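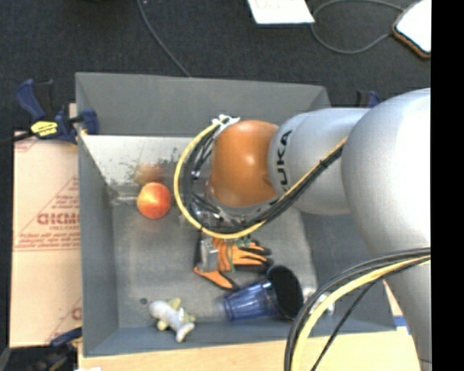 4. Swapping grippers and running the bin comparison

By now you've got the arm powered up, the controller talking to your computer, and the fixed camera looking down at the bin. If any of those three isn't true, go back to section 3, because everything from here on assumes you can jog the arm without thinking too hard about it.

I'm Milagros Baluyot, and I wrote this section after doing the comparison more times than I'd like to admit. Ghizlane Radwan wrote the controller parts, so if the tone changes halfway through the manual, that's why! We compare two grippers here: the Brarska two-finger and the Drisness soft one. You can use the same steps for anything else that bolts onto the Drevbridge adapter plate.

4.1 Before you swap

1. Move the arm to the service pose. It's saved on the pendant as SERVICE_A. Don't try to do the swap with the wrist hanging over the bin — you will drop a screw in there, and you will spend your afternoon looking for it.

2. Open the gripper fully, then hit the stop button and wait for the brakes to click.

3. Unplug the gripper cable at the wrist end first, then the controller end.

4. Back out the four plate screws. Hold the gripper with your other hand while you do the last one.

CAUTION: The Brarska is heavier than it looks. Keep your fingers out from between the two jaws, even with the power off. The spring return still has some bite in it.

4.2 Putting the new one on

5. Line up the pin on the adapter plate with the hole in the flange. It only goes one way. If you're pushing hard, it's wrong.

6. Tighten the screws in a cross pattern, a bit at a time.

7. Run the cable back along the arm and leave a generous loop at the wrist. My first loop was nice and tidy and way too short, and it went tight as a guitar string the first time joint 6 turned past halfway. Now I leave it looking a little sloppy and I sleep better.

8. Jog the wrist slowly from one limit to the other and watch the cables the whole time. If anything pulls, rubs or snags, stop and retie it. Do this again with the arm reaching as low as it will go in the bin, since the cables sit differently down there.

9. Load the matching tool file in the Kettani software (Tools, then Load). The weight and finger length have to match what's on the wrist.

NOTE: If you forget step 9, the arm will still move and seem perfectly happy, but it'll stop short of the objects or press down into the floor of the bin. Ghizlane calls this "the handshake with the table." Please don't find out how she came up with that.

4.3 Setting up the bin

10. Clamp the bin down. Give it a good shove with your palm, and if it slides, clamp it again.

11. Pick a mixed set of objects. You want something round, something floppy, something hollow and light, and something soft with an odd shape. A work glove, a piece of fruit, a plastic cup and a small plush toy make a great starter set (the glove is the one that really sorts grippers out).

12. Spread the objects so none of them touch for the first round. Piles come later, in section 5.

13. Check the live camera view. Shiny bin walls can throw back a reflection that the picking software takes for a second object. If you see a pick target sitting on a wall, turn the lights down a notch or raise the match threshold to 60.

4.4 Running the trials

14. Set the speed to 15 percent for your first few picks. I know, it's painfully slow. Bump it up once you've seen the gripper go into each corner and come back out.

15. Set the pick count to 400 for each gripper and press Start. You can do fewer, but with a short run, one stubborn object can throw off the whole result.

16. When something gets stuck or lands outside the bin, press Pause, wait for the brakes, and put it back by hand. Log it as a reset and not as a miss. They're separate columns in the results file, and mixing them up cost me an entire run in March.

CAUTION: Pause is not Stop. Never lean over the bin until the light on the pendant is solid.

17. Swap grippers (back to 4.1) and repeat with the same objects. Same lights, same speed, same camera position.

The run takes roughly a morning per gripper, so plan for snacks. When both are done, open the results file and go to section 4.5 for how to read the columns.

Section last changed 10/01/2026, M.B.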